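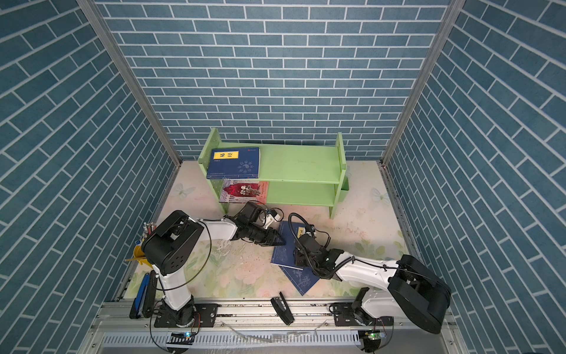
Photo: Mei Calloway, Plirnivville cell, January 1, 2022. Reproduced with permission.

Figure 3. The shelving cell during a pick from the floor mat. The right gripper is on the book between the two arms.

3.2 Cell layout and upkeep

The Plirnivville cell is a small enclosure with three papered walls, a printed mat, and two arms that share one aluminum rail along the front (Figure 3). The brick wallpaper was chosen by the previous tenants of the project, who wanted a background with plenty of edges. We kept it. Peeling it off would have meant recalibrating everything, and after a few weeks one stops noticing that the bricks on the side walls run downhill.

Each arm is bolted to its own dark mounting plate, and the plates clamp to the rail. The clamps are the weak point of the design. A plate that creeps by the thickness of a fingernail will still pass the startup check, which compares each arm only with itself, and will then miss the spine of a book with complete confidence. We now scribe a line across plate and rail after every adjustment and look at the line before each session. The Zukon alignment routine, which was supposed to make this unnecessary, is run afterward as a courtesy.

Small circuit boards sit on the rail near the foot of each arm. Both must show a lit LED before motion is enabled. A lit LED means that the board has power and should not be taken as a comment on anything else. In the first 900 trials, the most common stoppage was a connector that had worked itself half out of its socket while the board glowed on cheerfully. Strain relief at the board end removed most of these faults. The cables still trail over the rail and down the front, and two attempts to tidy them into a chain shortened the reach of the left arm enough that we undid both.

The gripper fingers are treated as consumables. They are replaced every 2,000 closures, or sooner if the slot shows whitening at the corners. Books turn out to be hard on fingers: a closed cover lying flat offers very little to hold, so the policy tends to press down first and negotiate later. One set reached only 1,786 closures before a jaw split. Pressing force is now capped in the Castellanos controller, at the cost of slower picks on thin covers.

The mat is vacuumed between sessions and wiped when the specks on it begin to compete with its flowers. It shifts when pulled, so after cleaning we re-square it to the rail and let the wrist modules warm up for 30 minutes before taking the reference pose. The shelf, by contrast, is deliberately left slightly askew. Policies trained at Skundevent on a perfectly square shelf did well there and poorly everywhere else, and we had no wish to repeat the experiment.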